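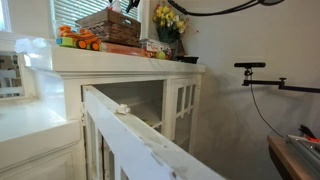 Evaluación del sistema Tutau para el registro de demostraciones en entornos domésticos

Unidad de Manipulación Asistida, Centro Técnico de Konesville
Responsable del informe: Selina Marti
Revisión técnica: Mounir Ouazzani
2 de junio de 2021

El sistema Tutau se comercializa como un conjunto integrado para la recogida de demostraciones teleoperadas. Incluye el puesto de mando, el programa de sincronización, los soportes para sensores y un gestor de episodios con anotación básica. El centro lo adquirió para ampliar el corpus de apertura y cierre de puertas de mueble, que hasta ahora se registraba con herramientas propias. La presente reseña se limita a esa aplicación y no valora el uso en líneas industriales, que el proveedor también contempla.

Durante el periodo de prueba participaron 10 operadores y se grabaron 678 episodios. De ellos se descartaron 106 en la revisión manual, casi siempre por interrupción voluntaria del operador o por pérdida de la señal de profundidad.

Instalación y calibración

El montaje de los soportes no presenta dificultad. El brazo admite la posición horizontal y el ajuste de la articulación se efectúa a mano, mediante un mando de presión suficiente para que el sensor conserve la orientación a lo largo de una sesión. Se recomienda, no obstante, comprobarla al inicio de cada turno. El cable del sensor es fino y carece de guía en el extremo del brazo, de modo que queda colgando hasta la mesa. En dos ocasiones un operador lo desplazó con la manga y fue preciso repetir la calibración.

La calibración entre cámara y base del robot está bien resuelta. El asistente solicita una serie de posturas, indica el error residual y no permite continuar si se supera el umbral configurado. Kipchumba Mosoti, encargado de la puesta en marcha, señaló que el manual de Tutau describe una versión anterior del asistente y que varios nombres de menú ya no coinciden.

Registro de episodios

El gestor cumple su función con solvencia. Cada episodio se guarda con las trayectorias articulares, el estado de la pinza, las imágenes y una etiqueta de tarea. El inicio y el final se marcan con un pedal, solución que los operadores prefirieron al teclado. La sincronización entre flujos fue correcta en todos los archivos examinados.

El punto débil se encuentra en las superficies con brillo y en el vidrio. Las puertas acristaladas producen huecos en el mapa de profundidad, y los herrajes pintados del mismo color que el mueble apenas se distinguen en las imágenes de menor resolución. El programa no advierte de esta pérdida durante la grabación, por lo que el defecto solo se aprecia al revisar el material. Un aviso en pantalla habría evitado buena parte de los descartes. El equipo Després, que el centro evaluó en diciembre, sí dispone de esa función, aunque su gestor de episodios es claramente inferior.

Variedad de las demostraciones

Para un sistema que aprende por imitación interesa que los ejemplos recojan puertas a medio abrir, aproximaciones corregidas, objetos decorativos en las repisas y cambios de luz. Tutau permite definir condiciones de partida y repartirlas entre los operadores, lo que ayuda a evitar que todos empiecen desde la misma postura. Se echa en falta un campo para indicar la calidad de la demostración. Everaldo Bezerra elaboró una plantilla externa con tres niveles (limpia, con corrección, fallida), que se importa después como archivo de texto. Funciona, pero obliga a mantener dos registros.

Conviene precisar que los episodios con corrección se conservaron. La eliminación de todo intento imperfecto empobrece el conjunto, y el criterio de descarte se aplicó únicamente a los archivos incompletos.

Exportación y asistencia

La exportación al formato interno del centro exigió un conversor propio. El distribuidor, Wemport, respondió a las consultas con corrección y facilitó la especificación de los archivos, si bien el segundo envío llegó sin la descripción de las marcas temporales. Bakari Muli completó esa parte a partir de los propios datos.

Valoración

Calificación global: 75 sobre 100.

Se considera un producto adecuado para grupos que ya cuentan con personal de programación y desean ordenar la recogida de ejemplos. No se aconseja su compra a quienes trabajen sobre todo con vitrinas u otros muebles acristalados mientras no se incorpore un control de profundidad en tiempo real. El centro mantendrá el equipo en servicio y ha solicitado a Wemport una guía de cable para el brazo y la edición actualizada del manual.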